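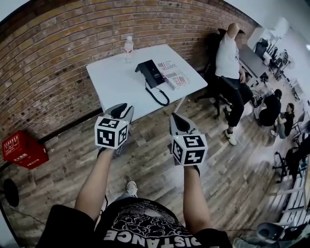 Good practice for handheld gripper demos: what do you write down, and what do you just tell people?

Posted by sangate_bench on June 8, 2019

We're putting together house rules for recording demonstrations with handheld grippers (one in each hand, marker cube on each) and I'd love to hear what other groups have settled on. Our current sheet is a single page and covers charging, logging in and where the grippers live overnight. It says nothing at all about the room, the markers or the people in it, and I think that's where most of our bad takes come from.

Out of 1,046 takes since December we threw away 70. A few were plain mistakes. The rest were marker dropouts, snagged cables, or somebody walking through the work area halfway into a pick.

Things I can't decide on:
- Do you mark a boundary on the floor, and does anyone respect it?
- Is there a sensible rule on clothing? Someone has suggested plain shirts only.
- How often do you check the cubes?
- Do coworkers at their desks need to be told when recording is on?

The task is simple tabletop work: lift a phone handset and put it back, move a water bottle, square up some papers. I'm not after a formal standard, just rules people will follow. Thanks in advance, I really enjoy reading how other labs do this!

Jekura_floor

Oh, this is my favorite subject. We rewrote our rules last winter and the difference was huge, so let me give you what stuck.

Room first. We put tape on the floor one long stride out from the table on every open side, and chairs go outside it before the first take. All chairs, including the rolling one everybody thinks is out of the way. Anyone sitting or working on the floor nearby stays outside the tape too, and the person recording asks out loud before starting. It takes two seconds and it's friendlier than a sign (we had a sign, it became furniture).

Cables next. If your gripper has a lead hanging from it, run it along the forearm and leave slack at the elbow. Anything lying across the floor gets taped flat or moved to the wall side. Do a full reach with both arms before you record. If a cable goes tight, fix it then.

Markers: wipe the cubes at the start of every session with a dry cloth, look at every face for scuffs or lifted corners, and give each cube a gentle wiggle. If it moves on its mount, stop and recalibrate. Keep fingers below the cube. We also redo calibration after any drop, even onto carpet, and the person who dropped it logs it with no fuss made. That last part matters a lot, people hide drops if you grumble at them.

Clothing: we don't ban prints. Swirly graphics and big letters have never bothered our tracking, but high-contrast checks and squares did once, so those are out. Loose sleeves and dangling lanyards are out too. Closed shoes always.

Keep the wall side clear as well. Fans, boxes and especially any fire equipment need a path to them, and your taped zone shouldn't block it.

Happy to paste our whole list if you want it. It has 9 lines and fits on a card!

gemus_rig

short version from me. tape yes. plain shirts no, nobody will do it. check cubes daily

AwasthiRoboticsClub

Agree with nearly all of the long reply, with one disagreement: I'd calibrate at the start of every session whether or not anything was dropped. Ours drifts over a day and you don't notice until you replay the takes.

On telling coworkers, please do make it a written rule. People at nearby desks can end up in the recording without ever having touched a gripper. We ask everybody in view for consent before the session, blur faces before anything leaves the building, and anyone can say no, in which case we turn the table so they're out of view. Ask visitors too. Papers and magazines on the table get the same treatment: if it has someone's details on it, swap it for something harmless.

One more small thing I love: open and close each gripper all the way before the first take, both hands. You feel a sticky jaw straight away and it warms up your grip.

sangate_bench

Wonderful, thank you all! Tape is going down this afternoon and I'm stealing the out-loud check and the consent rule word for word. Jekura_floor, yes please to the card.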